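작업 노트, 부품 서랍 정리
8월 3일, Fesetwood 작업실
공유 2 댓글 2

아침부터 매미 소리가 어찌나 큰지 창문을 열었다 닫았다 하다가 결국 열어 두고 시작했다. 오늘은 벼르고 벼르던 나사 서랍을 드디어 뒤집어엎는 날이다. 지난봄부터 "다음 주엔 꼭" 하고 미뤄 온 일인데, 며칠 전 바이다가 케이스 옆판 나사 하나를 찾느라 점심시간을 통째로 날리는 걸 보고 더는 못 미루겠다 싶었다. 본인은 괜찮다고 웃었지만 그날 샌드위치를 서서 먹는 모습이 영 마음에 걸렸다.

서랍장은 Willine 물건이고, 우리가 Breltomley 쪽 작업실을 비울 때 같이 실어 온 바로 그 장이다. 칸이 깊어서 처음엔 좋다고들 했는데, 깊다는 게 작은 나사한테는 꼭 좋은 일만은 아니어서, 손을 넣으면 바닥에 있는 것과 위에 있는 것이 섞이고 결국 늘 위에 있는 것만 쓰게 된다. 바닥에 깔린 것들은 아마 이사 올 때 그대로일 것이다. 오늘 맨 아래 칸을 쏟아 보니 나사보다 연필 깎은 부스러기가 먼저 나왔다. 클립도 나오고, 단추도 하나 나왔다. 단추는 감색이고 구멍이 넷이다. 주인은 창가 접시에서 찾아가시길.

쏟아 놓고 나니 가슴이 철렁했는데, 막상 앉아서 고르기 시작하니 이게 또 재미있다! 어릴 때 할머니 옆에서 콩 고르던 생각이 났다. 할머니는 쟁반을 살짝 기울여서 콩이 굴러가는 모양만 보고도 썩은 걸 골라내셨는데, 나사도 비슷한 구석이 있다. 쟁반을 기울이면 둥근머리는 제멋대로 돌고 접시머리는 팽이처럼 맴돌다 멈춘다. 그렇게 대강 갈라놓고 나서 나사산을 보는 편이 눈이 훨씬 덜 피곤했다.
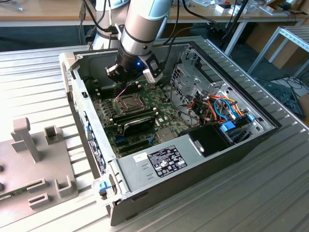 뚜껑 연 본체. CPU 소켓은 비어 있음.

나사산 이야기를 좀 적어 둔다. 새로 오는 사람마다 같은 데서 헤매니 여기 써 두면 나중에 복사해서 붙여도 되겠다. 데스크톱 안에서 만나는 나사는 크게 굵은 산과 가는 산, 이렇게 2종류로 보면 된다. 굵은 산은 인치 규격이고 케이스나 하드디스크, 전원공급장치 쪽에서 흔히 만난다. 가는 산은 미터 규격이고 광학 드라이브나 SSD 쪽에서 많이 나온다. 문제는 둘의 굵기가 얼핏 비슷해서 억지로 돌리면 들어가는 척을 한다는 점이다. 처음 한 바퀴는 얌전히 들어가다가 그다음부터 뻑뻑해지는데, 그때 힘을 주면 받는 쪽 나사산이 뭉개진다. 첫 바퀴는 꼭 손끝으로만 돌려 볼 것. 손끝으로 안 들어가면 드라이버로도 안 들어가는 나사라고 생각하자. 메인보드 받침나사는 제조사마다 섞여 있어서 나도 아직 자신 있게 말을 못 하겠고, 그래서 그 칸은 따로 만들었다.

굵은 산과 가는 산을 눈으로 가르는 요령은 센틸이 가르쳐 줬다. 나사 둘을 나란히 눕혀 산끼리 맞물려 보는 것이다. 같은 산이면 빛이 새지 않고 착 붙고, 다르면 중간에서 어긋나며 틈이 생긴다. 나는 그동안 돋보기를 들고 산을 하나하나 들여다보고 있었는데, 이 간단한 걸 왜 진작 안 물어봤을까. 기준으로 쓸 나사는 굵은 것과 가는 것을 하나씩 골라 두꺼운 종이에 실로 꿰매어 서랍장 옆에 걸어 두었다. 떼어 가지 말아 주세요. 급하다고 그걸 떼어 쓰면 나 정말 속상할 것 같다.

점심 전까지는 순조로웠다. 그런데 출처를 알 수 없는 나사들이 따로 한 무더기 남았다. 머리에 별 모양이 난 것, 스프링이 딸린 것, 목이 유난히 긴 것. 스프링 딸린 것은 쿨러에서 나왔을 가능성이 크지만 어느 쿨러인지는 이제 알 길이 없다. 유르기타는 버리자고 했고 나는 못 버리겠다고 했다. 한참 실랑이를 하다가 커피를 새로 내려서 마시고, 다시 실랑이를 하다가, 유리병 2개에 담아서 올해가 갈 때까지만 두고 보기로 했다. 그때까지 한 번도 안 열리면 고철로 보낸다. 유르기타가 병뚜껑에 유서 쓰듯 이름을 적어 놓았는데 글씨가 너무 예뻐서 더 못 버리게 생겼다.

그다음은 라벨. 예전 라벨은 전부 손글씨였고, 쓴 사람에 따라 "케이스용", "본체용", "옆판", "큰 거" 하는 식으로 제각각이었다. 알고 보니 넷 다 같은 나사였다. 그러니 한 칸이 비면 다들 떨어진 줄 알고 또 주문을 넣은 것이다. 이번에는 쓰임새 말고 생김새로 적기로 했다. 머리 모양, 산, 길이 순서로. 쓰임새로 적으면 다른 데에 쓸 수 있는 나사도 못 알아보게 된다는 오나의 말이 맞았다. 대신 쓰임새는 라벨 아래쪽에 작은 글씨로, 그것도 연필로 적는다. 바뀌면 지우면 되니까.

라벨 종이 붙이는 데는 Jitaru 풀을 써 봤다. 잘 붙기는 하는데 여름이라 그런지 마르는 데 한참 걸리고, 종이 모서리가 살짝 말려 올라온다. 다음번에는 종이를 먼저 재단해서 책 밑에 눌러 두었다가 붙여 볼 생각이다. 냄새는 거의 없어서 좋았다.

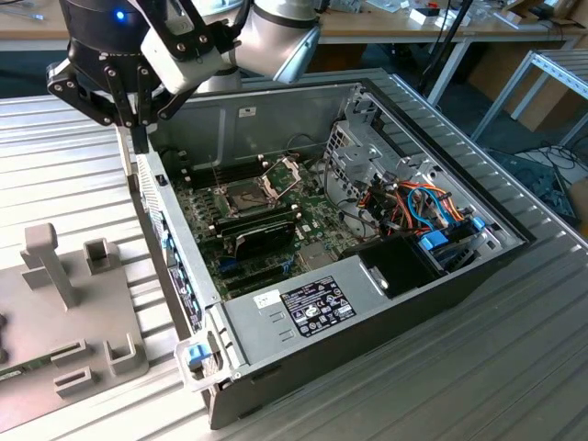 작업 노트 제2권 · 108쪽

오후에는 사투르니노가 들러서 자석 접시 이야기를 한참 했다. 나는 자석 접시를 참 좋아하는 사람이라 본체를 열 때마다 꼭 옆에 두는데, 사투르니노는 종이 지도 쪽이다. 큰 종이에 본체 윤곽을 쓱쓱 그리고, 나사를 뺀 자리에 맞추어 그 나사를 종이에 꽂아 두는 방식이다. 느려 보이지만 조립할 때 머리를 쓸 일이 없다고 한다. 자석 접시는 쏟아져도 안 흩어지는 대신 뭐가 어디서 나왔는지를 하나도 기억해 주지 않는다. 듣고 보니 그 말도 맞아서, 오래된 기종이나 한동안 덮어 둘 작업에는 종이 지도를 쓰고, 그날 열어서 그날 닫는 작업에는 접시를 쓰기로 나 혼자 정했다. 다른 분들은 편한 대로 하셔도 된다.

종이 지도를 쓸 때 하나 배운 것. 본체를 눕힌 방향 그대로 그려야 한다. 나는 세워 놓은 모양으로 그렸다가, 눕혀 놓은 본체 앞에서 종이를 이리 돌리고 저리 돌리고 하느라 애를 먹었다. 종이 귀퉁이에 "전원 쪽"이라고 한마디만 써 두어도 훨씬 낫다. 그리고 종이를 옮길 때는 반드시 밑에 판을 받칠 것. 이건 설명 안 해도 다들 짐작하실 테고, 바닥에 엎드려 나사 줍는 동안 센틸이 손전등을 비춰 주었다. 고마웠어요.

줍는 김에 작업대 밑도 쓸었다. 케이블 타이 꼬투리가 한 줌, 먼지가 두 줌. 빗자루가 너무 뻣뻣해서 먼지가 쓸리는 게 아니라 날린다. 부드러운 걸로 하나 사자고 장보기 목록에 적어 두었다.

쓰던 서랍 안쪽에는 칸막이를 넣었다. 두꺼운 종이를 접어서 바닥을 비스듬히 올려 주었더니 나사가 저절로 앞쪽으로 모인다. 깊은 서랍의 문제가 이걸로 꽤 풀리는 것 같다. 다만 종이가 여름 습기를 얼마나 버틸지는 모르겠고, 휘면 얇은 나무판으로 바꿔 볼까 한다. 바이다가 집에 남은 합판이 있다고 했는데 두께를 물어본다는 걸 깜빡했다. 내일 물어볼 것.
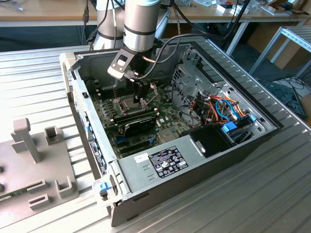 남은 일과 부탁

받침나사 칸은 아직 반밖에 못 골랐다. 창가 쟁반에 젖은 수건을 덮어 둔 것은 모종이고, 마른 천을 덮어 둔 것이 받침나사다. 헷갈려서 물 주지 마시길. (오나, 모종은 저녁에 물 줬어요. 바질이 벌써 제법 올라와서 기특하다.)

드라이버도 한번 봐야 한다. 십자 드라이버 끝이 닳은 게 섞여 있어서, 나사 머리가 뭉개지는 게 꼭 나사 탓만은 아닌 것 같다. 손잡이에 빨간 테이프를 감아 둔 것은 끝이 닳은 것이니 상자 뜯을 때만 쓰기로 한다. 새것은 8월 안에 주문 넣을 생각이고, 같은 크기로 사도 손잡이 굵기는 서로 다른 걸로 샀으면 한다. 유르기타 손에는 지금 것이 너무 굵고, 사투르니노 손에는 너무 가늘다니까 말이다.

머리가 이미 뭉개진 나사는 서랍에 도로 넣지 말고 문 옆 깡통에 넣어 주세요. "한 번은 더 쓸 수 있겠지" 하고 돌려놓은 것이 오늘만 해도 수두룩하게 나왔다. 나도 그런 적이 있으니 누구 탓을 하는 건 아니고, 앞으로만 그렇게 하면 된다. 뭉개진 나사를 뺄 때 고무줄을 머리에 대고 누르면서 돌리는 방법은 이번에도 시험해 봤는데, 얕게 상한 것은 잘 나왔고 깊이 파인 것은 고무줄만 끊어졌다. 그건 결국 펜치로 머리 옆을 물고 돌려서 뺐다.

나사를 새로 주문할 때는 먼저 서랍장 옆 종이에 적고, 하루만 기다렸다가 넣기로 하자. 그 하루 사이에 누군가 "그거 저기 있는데" 할지도 모른다. 오늘 나온 굵은 산 둥근머리만 해도 한동안 새로 살 일이 없을 것 같다.

아, 그리고 라벨 프린터 이야기가 나왔는데 나는 아직 손글씨가 좋다. 센틸은 프린터가 좋다고 한다. 받침나사까지 다 고르고 나서 다시 이야기하기로 했고, 그때까지는 내 글씨를 좀 참아 주시길. 'ㄹ'하고 '2'가 비슷하게 생긴 건 고쳐 써 보겠다.

내일은 쟁반부터 이어서 한다. 창문은 내가 닫고 갔고, 커피 원두는 거의 다 떨어졌다.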